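跟李桂兰约了三次才约上。第一次她孙子发烧，第二次我的火车晚点，第三次总算在Lostside那条街口的茶铺坐下来，她一坐下就问我录音笔是不是已经开了。我说开了，她说那你先关掉，让我把这杯茶喝完。

我就关了。所以这篇东西的头十来分钟是没有录音的，靠我回去路上记的笔记，有出入的地方，桂兰姐看过稿子，改了两处，都是时间上的。

先说她是谁。李桂兰在Cernaddale的报警接线中心上了很多年夜班，三月份Işık便利店那起持械抢劫，第一个电话就是她接的。这案子本地人大概都有印象：一个男的，戴着骑行头盔，拿一把后来查明是真枪的短枪进了店，逼着店员开收银机，拿走351块现金，出门的时候朝天花板开了一枪。没有人中弹，店员薛凯文耳朵嗡了好几天。人是当天夜里抓到的，在Lostside后面的停车场，还坐在自己的车里。

案子本身报纸都写过了，我想听的是电话那头的事。

“你们写报道的都喜欢问，我当时紧不紧张，”她说，“我那时候在吃面。”

她真的在吃面。那天夜里很安静，前半夜一共没几个电话，有一个是投诉楼上拖椅子的。面刚泡开，灯就亮了。她说她接起来先听见的是冰柜的声音，嗡嗡的，然后才是人喘气。

“我就知道是店里。家里的冰箱没那么响。”

打电话的就是薛凯文。他蹲在柜台底下，手机贴着嘴，声音小得几乎听不见。桂兰姐说她当时把声音也压下来了，其实没有用，对方听筒里的音量又不归她管，可人就是会这样，别人小声你也跟着小声（我听录音的时候发现我自己采访到这一段也在小声说话，很好笑）。

我问她，第一句话问的是什么。

“地址。永远先问地址。电话断了我还能派车，要是先问了别的，断了就什么都没了。”

凯文报了店名，没报街名。Işık在Cernaddale有两家，一家在Lostside，一家在河对岸。她就问：你门口看出去是什么？凯文说，洗车的。那就是Lostside这家，河对岸那家门口是个小学。从接起电话到派出第一辆车，她后来看过记录，大概90秒。

“慢了，”她说，“就是让两家店给拖的。”

我说这哪里慢。她摆摆手，不跟我争，又去倒茶。

后来我把这段话念给薛凯文听，他在电话里愣了一下。他说他一点都不记得自己说过洗车的。他记得的是她一直在叫他的名字，“凯文，你在不在，你敲一下手机”，他就用指甲敲。他说那个敲手机的办法他到现在还会不自觉地用，接妈妈电话的时候也敲，把他妈烦得要死。
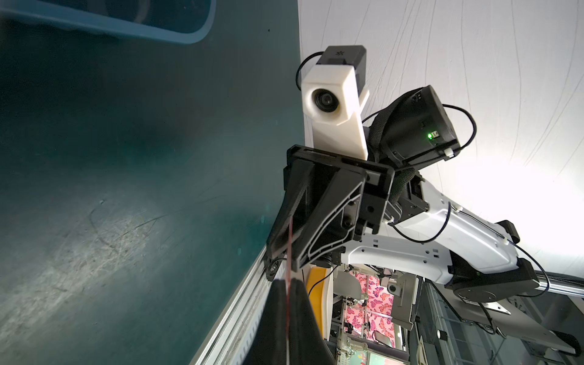
凯文今年二十出头，夜班是为了攒学费才上的。我原来以为他出事以后不会再回去，结果他只歇了两个星期。我问他为什么，他说房租要交啊，口气好像我问了个很傻的问题。我想了想，确实傻。

不过他回去以后店里有几样变化，他讲得很起劲。收银台挪了位置，现在从街上一眼就能看到柜台后面的人，以前那儿摆着一整面饮料广告，把玻璃挡得严严实实。夜里十一点以后抽屉里只留零钱，大票子投进一个店员自己也打不开的保险箱。柜台底下还装了一个按钮，是Volurer的，按下去不响，直接接到接线中心。

“我按过一次，”他说，“拖地的时候拖把杆撞上去的。车来了两辆，我站在门口给人家道歉，拖把还拿在手里。”

这件事桂兰姐也知道！她那天不当班，第二天同事讲给她听的，她说这种误报她们从来不嫌烦，最怕的是店员撞过一次以后不好意思，真有事的时候也不敢按。她特意让我把这句写进去，那我就写在这里：真有事，你就按。

关于那把枪，我去找了钱涵宇。他在Cernaddale做辩护律师，没有代理这个案子，但他愿意跟我讲讲程序上的事，条件是我不要拿他的话去猜判决。我答应了。

他跟我聊了快一个钟头，大部分我没听懂（抱歉，钱律师）。听懂的部分是这样的：抢了多少钱，在这类案子里远没有外行想的那么要紧。大家在网上吵的都是“才351块”，有人觉得为这点钱坐牢太蠢，有人觉得为这点钱判重了不公平。

“两边都盯着那个数字，”他说，“可是检方手里最重的是那一枪。枪是真的，子弹是真的，店里有人。”

我问他，朝天花板开的也算吗？他说天花板上面住着人。

这个我还真没想到。我后来去看了，Işık楼上确实是住户，二楼那间住着一位姓文的女士，文怡安，在家里改衣服的。子弹打进了吊顶和楼板之间，没有穿上去。她那天晚上以为是楼下的灯管炸了，还下楼去看了一眼，走到一半听见警笛，又退回去了。

“我穿着拖鞋，”她跟我说，“我就想，穿拖鞋去看这种热闹不太好。”

她把这件事讲得像个笑话，但是说完以后她指给我看，她的缝纫机从窗边搬到了里间。窗边光线好，她在那儿踩了好多年。我问是那以后搬的吗，她说是，里间得开灯，电费贵了一点。别的她没多说，我也没再问。

回到桂兰姐这边。我一直想知道，接线员挂了电话以后怎么办。警察到了，店员安全了，电话就断了，后面发生什么她们并不知道，对吧？

“对。你想知道，得第二天自己看新闻。”

她说早些年还有同事会私下去打听，后来大家都学乖了，不打听了。打听到好的还行，打听到不好的，你晚上还得坐回那个位置，戴上那副耳机。她数给我听，有哪几个电话她到现在都不知道结局，说了三个，我答应她不写内容。

凯文这个算是例外。案子过去一阵子以后，店里的经理袁蓉蓉往接线中心寄了一箱橘子，里面夹了张卡片，写着“给让我敲手机的阿姨”，是凯文的字。中心有规定不能收礼，领导为这箱橘子很是头疼了一番，最后摆在休息室里，谁路过谁拿。桂兰姐拿了四个。

“有点酸，”她说。

我跟袁蓉蓉也通了电话，她的说法是橘子绝对不酸，她自己挑的。这个问题我没有能力裁决。

袁经理比较关心的是另一件事。抢劫以后店里的夜间生意掉了不少，她给我念了账本，三月里有一个晚上，整个夜班只卖了198块，其中一半还是凯文自己和隔壁洗车店的人买的泡面。总部问过她要不要干脆十点关门。她没同意，理由是那条街上夜里亮着灯的就剩她这一家了，她要是关了，下夜班的护工从公交站走回去，一路都是黑的。她跟总部吵了两回，现在定的是再看半年。

“你能不能写一下我们还开着？”她问。

能。Lostside的Işək——不对，我又打错了，是Işık，那两个没点的字母我每次都要去复制——还开着，通宵。

最后我还想讲一下夜班排班的事，桂兰姐催了我好几遍，说这个比橘子重要。Cernaddale的接线中心现在夜里是2个人。以前是三个，有一个人退了以后没有补。两个人的意思就是，一个人在接电话，另一个人如果也在接电话，第三个打进来的就得听提示音。凯文那天运气好，她那碗面还没吃上，坐席是空的。

“要是那个投诉拖椅子的人再多说两分钟呢？”她问我。

我说另一位同事也可以接呀。她说同事那会儿在上厕所。

她跟上面提过，写过书面的，回复说在研究。她退下来以后又写了一封，这次是以普通居民的名义，回复还是那一封，抬头换了个称呼而已。她把两封都带来了，叠在一个装老花镜的盒子里，摊在茶桌上给我看。措辞确实一模一样，连一个多打的逗号都在同一个地方。

我也给中心发了邮件，问夜班补人有没有时间表，到2020年6月7日我交稿的时候还没有收到答复。收到了我会补在这篇的末尾。

茶喝到第三泡，桂兰姐看了看表，说要去接孙子了，烧早退了，现在皮得很。她站起来又想起一件事，让我提醒大家：打报警电话的时候，看看门口对面是什么，店名有两家的，街名要说清楚。还有，接线员问你问题的时候，车多半已经在路上了，别急着骂人。

“骂也行，”她把老花镜盒子塞进包里，“先把地址说了再骂。”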